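Slide 4. Do we need the quick cycle?

Geetha will have told you the 28-minute wash saves your evening. Ask who timed it. Ask how full the drum was. I have read the Kitness leaflet twice and can't find either answer. Pause here, let people grumble. 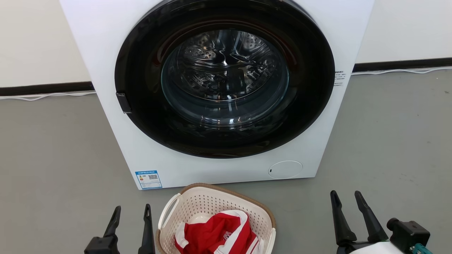
Filters are my real complaint. Shiela asked 200 households in Groravville when they last cleaned theirs, and 9 could give a month. I doubt some of the 9. Point to the round cover low on the right of the front panel, then to the label on the left. Which one do shoppers look at? Don't wait for an answer.

Next slide: what Ashwin spent on tablets. Keep it short.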